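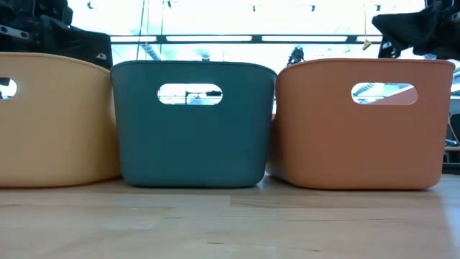 Three of the tubs on the sorting table: mustard, teal, terracotta.

TUB SORTING AT MOMLOW - FREQUENTLY ASKED QUESTIONS

Written in a rush before the August tidy, will fix the spelling later. Ask Liudmyla if it's not covered.

What are the tubs for?
Small stuff that gets left lying about. Pens, tape, adaptors, cables, screws, somebody's lip balm. If it fits in a tub and it's on a bench with no owner in sight, it goes in a tub.

Which colour is which?
Mustard - stationery, labels, markers, tape.
Teal - cables and chargers, coiled please.
Terracotta - everything you can't place. Gets gone through at the end of the day, so don't treat it as a bin bin.

I'm colourblind, help?
Fair enough. Dörte is doing tags for the handles. Until then go by order, left to right as listed above, and please put them back in that order.

Can I put rubbish in them?
No. Wheelie bins are out the side door, yellow lid for recycling. Last time there was a banana skin in with the chargers. Not naming names.

How full is too full?
If stuff is sitting above the handle holes, stop and empty it. Small bits fall straight out through the holes when you pick the thing up. Learnt that with a box of thumb tacks.

Do I carry by the handle or the rim?
Handles, both of them. Never one handle on a full tub.

Can I move them off the table?
For a wipe down, yes. Otherwise leave them where people can find them. They do wander. One ends up over by the plants, one goes under a desk, then we're all using a cardboard box again.

What about shoes?
Under the table or in the lockers, not on the benches. Shoes don't go in tubs. Anything for feet, really.

And plants?
Plants stay. Water when the soil's dry, not every time you walk past it (Noman).

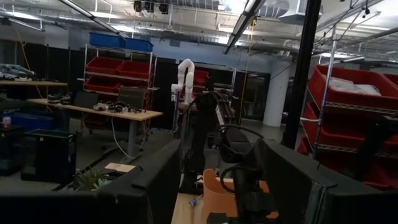 Long cables, the ones still plugged in at one end?
Leave them alone. Only loose ones go in the teal. If it runs across the floor where people walk, tape it down or tell Evangelia and she'll sort a cover.

How do you want cables coiled?
Over-under if you know how, otherwise just a loose loop and a velcro tie. Ties are in the top drawer. No rubber bands, they perish and go sticky. No knots!!

Something of mine went in the tubs. Where is it now?
Check terracotta first. Then the lost property shelf by the kettle. Things sit there 2 weeks and then go to the op shop. Loukia does the run in her lunch break, so if it's something you want, say so before then.

Are the tubs washable?
Yep. Warm soapy water and a soft cloth, dry upside down. No scourers, they'll scratch the finish. Don't leave them out in the sun all arvo either.

Can I get the same ones for home?
Ours were ordered through Fokel, ask Liudmyla for the order sheet. We don't sell ours and no you can't swap.

Do we need more?
Probaly. A grey one for batteries has been asked for. For now flat batteries go in the jar at the front counter, terminals taped.

Who does the end of day empty?
Whoever's on close. Takes five minutes if people have put things in the right colour. Tick the sheet when done.

Questions: Liudmyla Yurchenko, front counter, ext 1698 | © Momlow | Back to top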